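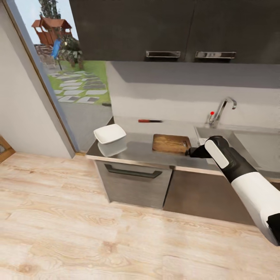 Page last changed: June

Testa Lawn Edging, 144 mm

Testa is a rigid edging strip for turf and gravel borders, made by Stomeo and stocked at our Tretdale yard. Each length is 136 cm long and 144 mm deep, with 81 mm set below ground. Lengths join with a sliding peg — no screws needed.
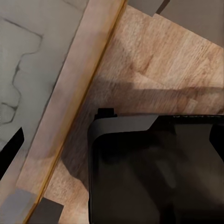 Edging should finish level with the soil side of the turf, so that a mower wheel can run along it. Lay it before the turf and backfill both faces. On curves, use the Elileck flexible strip. Where the lawn meets stone paving, a plain raised strip gives the cleanest line, much as the pale wooden strip does between the veined grey surface and the wood beside it.

Orders over 2,000 lengths are quoted separately. Yard collection is on Wednesday only. Pegs are supplied with each length; end caps are extra.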